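Search this site
Enter keywords
Go

Illis Tea Room Group, minutes, 9/15/23

Right, I'm doing the minutes again, so apologies for the spelling. We met at Ruststead as usual and got going once the kettle had boiled.

Last time's minutes were agreed, apart from the bit about the tea towels, which I've now put right (they went to Flandirdale, not Calvo!).

Money. We have 700 pounds in the pot after paying for the new white table. Everyone likes it, though it does show every smudge and crumb, so please give it a wipe before you go home. I said I'd buy cloths, up to 30 pounds.

Mugs. I counted 51 in the cupboard, which is far too many for the shelf. We agreed to keep the dark blue ones and send the rest to the Calvo sale in October.

Spoon rests. This took up most of the evening! We're fed up with coffee rings and sticky spoons, and the shop-bought rests are dear, so I'd put a couple of wooden blocks out to try. You lay the spoon across the two like a little bridge. I was all for it, but others thought the blocks would wander off, and there was a long chat about whether they should be glued to a tray. We settled on leaving them loose until the next meeting. Flandirdale have offered us more offcuts if we want them.

Any other business. The pink-handled spoon stays with the coffee things, please, and not in the cake drawer.

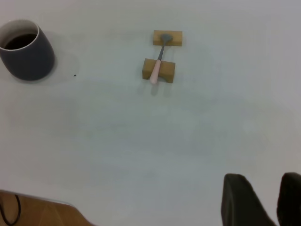
The cake drawer itself still sticks, and I've promised to bring some candle wax for the runners next time.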